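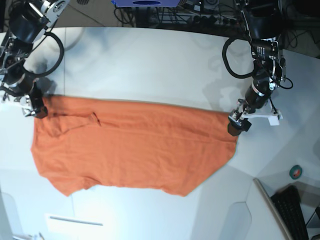
The shirt-folding work at Nidberg starts at 8 in the morning, when Rhydian Probert sits down at the control arms and folds a T-shirt. Then he shakes it out and folds it again. The target for February was 100 usable folds per operator per shift. Most people reach 75.

Every fold is saved as an example, with the video and the joint positions of both arms stored together. The learning system, which the company calls Beltonora, gets no written rules about sleeves or hems. It gets the recordings, and it is trained to predict the next movement from what the cameras show. 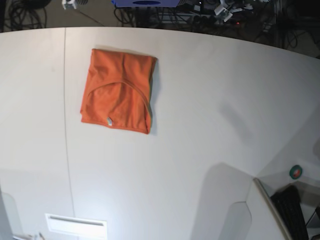 Michalis Mavromatis doubts that more folds will help much, and says he would trade half the clean ones for recordings where the operator drops a corner and has to go back for it. Probert has started keeping those. Until this winter they were deleted at the end of the shift.

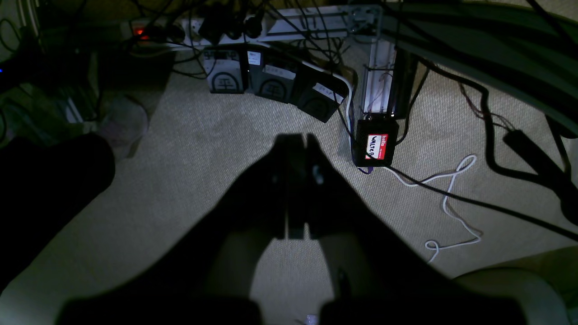
Storage is the dull part. An operator marks each take as kept or rejected, and a second person checks the mark before the file goes to Jendura, the firm that runs the training. Disagreements go into a separate folder -- it is a big folder. 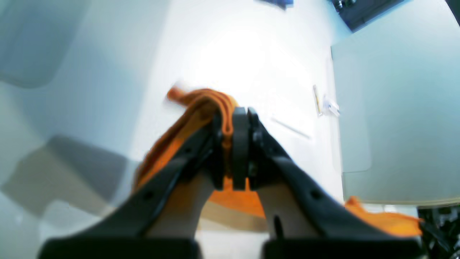 Cloth is slow to learn from. A box looks much the same each time it is picked up, but a shirt can land in any shape, and a grip that worked on one take may catch two layers on the next. Operators are told to vary how they throw the shirt down and to switch sides every 2 hours. Probert says his left hand is still the slower one.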